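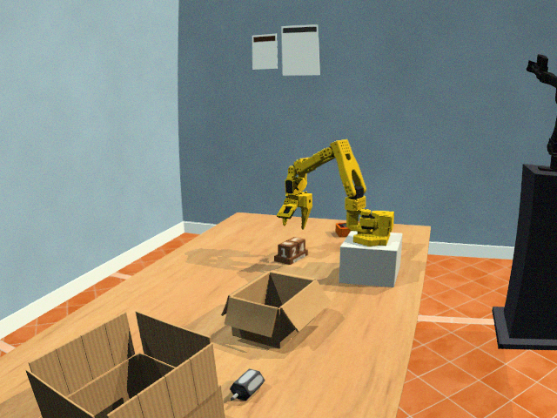

Yellow arm on its block with the gripper open, what looks like a second arm on the black pedestal at right.

GRIPPER TRIAL, SIM CELL: PRE-RUN SAFETY CHECK
Bosthorpe bench, wide-jaw gripper against the Clukument two-finger
Checked by: Suryani Sumampouw
Date: 14/06/2021

Marks are OK, FIX or N/A. My comments go under each line, and yes, I know they're long (Kumiko has already told me).

1. MOUNTING AND REACH

1.1 Base sits flat on the block, no overlap with the edges
OK
Checked this first after last time, when I loaded an old file and the arm was hovering a hair above its mount. Looks great now!

1.2 Joint limits loaded from the current file
OK
Version from Wahyudi. If you're on the Mangundap controller, load it by hand, it won't pick it up by itself.

1.3 Full sweep clears both open boxes
FIX
Small box is fine. With the big one near the front of the table I get a contact warning when the elbow drops and the wrist comes over the flaps. I'd raise the travel height a bit and leave the box alone, because moving it means redoing all the pick poses and I really don't want to.

1.4 Second arm parked and disabled
OK
Parked on its pedestal. I sent it a jog command just to be sure and it ignored me, so the disable is doing its job.

2. GRIPPER

2.1 Opens fully and reports open
OK
Both grippers. The Clukument is slower to report, so give it a beat before you send the next move or you'll get a timeout and think something is broken. I did this twice.

2.2 Closing force capped
OK
Set to 40 percent on both. Please don't turn it up to make a slippery pick work! Write down that it slipped and move on, we want to see that in the results.

2.3 Collision shapes match the jaws
FIX
The wide jaw is okay. The narrow finger has a collision shape that sticks out past the tip, so it "touches" things early. Slamet is rebuilding it. Until then, skip the close-to-table picks.

2.4 Release on stop command
OK
Tested with nothing held and with the small calendar blocks. Released both times.

3. OBJECTS ON THE TABLE

3.1 Objects at rest before the arm moves
OK
Let the scene settle first. The round part lying on its side is the one to watch, it likes to creep if you start too soon.

3.2 Box flaps fixed at their set angles
OK
I still think we should try them free someday. Yusri says that way lies madness, and he's the one who has to fix the hinges, so okay.

3.3 Nothing left over from the previous run
OK
Reset the whole scene, not only the arm. The reset button in the side panel only does the arm, which is a terrible name for a button that says Reset All.

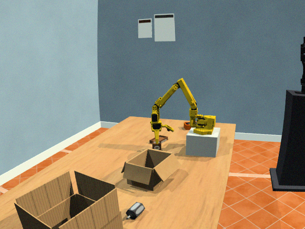

Render: Yusri Rondonuwu, Dremdale bench files

4. STOPS AND LIMITS

4.1 Software stop halts the arm from any pose
OK
Tried it high, low, and in the middle of a descent over the small box. The descent is the one I care about and it halted cleanly every time I hit it.

4.2 Stop works during a gripper swap
FIX
On the Mangundap controller the stop is ignored while the new tool file is loading. It's a short window, but if we ever carry these settings over to a real arm that's a hard no from me. Wahyudi has the log. No swaps mid-run until he's looked at it.

4.3 Step limit set
OK
1,000 steps per attempt, same for both grippers. Somebody had the Clukument on a longer limit, which would have made the comparison pretty useless.

5. CAMERAS AND LOGGING

5.1 Gripper stays in view through the descent
OK
The forearm gets in the way a little at the lowest point. I can live with it.

5.2 Log records force, jaw width and contact
OK
Clukument run is saved as 3,702 and the wide jaw run as 3,771. Please use those numbers when you email me and don't write "the good one."

5.3 Disk space
OK
Kumiko Hosoda cleared out the December runs. Thank you!!

RESULT
Okay to run with the wide jaw once the travel height in 1.3 is changed. Clukument waits for the new finger shape. I like how it handles the small stuff, by the way, and I'd hate to see it marked down for a bad collision file.

OPEN ITEMS
1.3 travel height: me
2.3 finger collision shape: Slamet Nasution
4.2 stop during tool load: Wahyudi Setiawan

Recheck sections 2 and 4 after any change to the tool files. Section 3 every time you reload the scene, even if you only went to get coffee.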